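June, trial of the Stovometti hands, second sitting

Kettle on, notes open. We've got the pair of Stovometti hands on loan with the Bidinon software on top, and I'm meant to say by the end of the month whether we want to buy them. The job I picked is the dull one from our own bench: white roll, small black flanged part, both arms over the brown table in the corner, one thing per hand. If they can't do that nicely I don't much care what else is in the brochure!

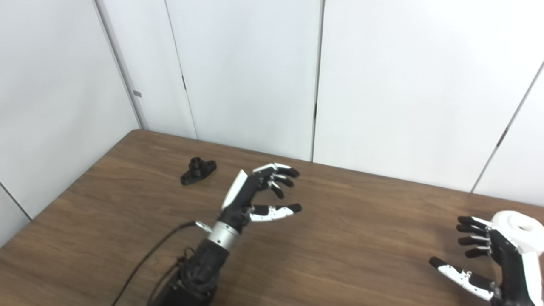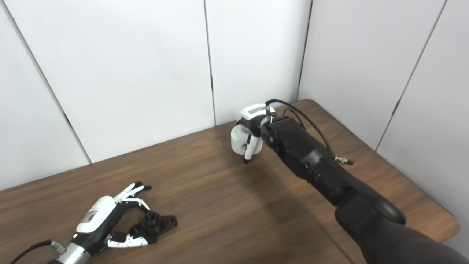
White roll in the right hand both times, and I'm still pleased with how little fuss there is in telling the thing to hold on to it.

**Can one person set up a new grasp without help from the supplier?**

A patient person can, once they've done the half-day course. You pose the fingers by hand, save the pose, give it a name and then set the closing force on a slider. My first one took 20 minutes and most of that was me hunting for the save button (it's under "Library", not "Grasp", grr).

Right, the sums. I ran the roll and the flanged part as separate jobs, then together. 222 cycles in all over the trial so far, counting only the ones where I'd left the settings alone. I threw out the morning when I was fiddling with the force every few goes, so don't go looking for those in the folder.

Failures: 14. Nearly all of them were the flanged part, and nearly all of those were the same failure – the fingers close on the flange instead of the hub, the part tips, and off it goes. I tried coming in lower and it got better. I also tried coming in slower, which did nothing at all except make me want a biscuit. The roll was dropped once and I think that was my fault for having saved a pose with the thumb too far out.

Things I like so far:

- the poses copy from one hand to the other and mirror themselves properly
- stopping mid-move is quick, and it picks up again from where it was
- the log is plain text, so I can open it in anything

Things I don't:

- the cable comes out at the wrist and you have to think about where it's going on every reach
- finger pads are only sold as a full set for both hands, even if you've worn out one
- the Bidinon screen logs you out after 14 minutes, and it doesn't warn you

I rang Nidia Muñoz at Sukprasert, who are handling the loan, and asked about the pads. She's going to find out whether they'll split a set for us. She also said the log-out time can be changed, but only from an admin login, and we haven't got one. She's sending it over. Lovely on the phone, must be said, and she didn't try to sell me the service plan until the very end of the call.

About that plan: it's got two levels and the cheaper one looks fine to me. The dearer one adds a yearly visit and the loan of a spare hand while yours is away. I can see the point if you're running shifts. We aren't. If anyone disagrees please scribble in the margin before I fill in the form.

The other quote is from Flulance and it's for a plain two-jaw gripper, much cheaper, and I reckon it would manage the roll all day long. I'm less sure about the flanged part, as we'd need special jaws cut for it and then different jaws for whatever comes next. I've asked them for a price with three sets of jaws so the two quotes can be put side by side fairly.

Still to do:

- same jobs with the low approach saved as the default
- swap which hand has which object and see if the failures follow the part or the hand
- get the admin login and fix that blasted timeout
- measure the noise with the door shut

Log files are in the trial folder under June. I've named them by job this time, so the ones called "test_new_new" can be ignored.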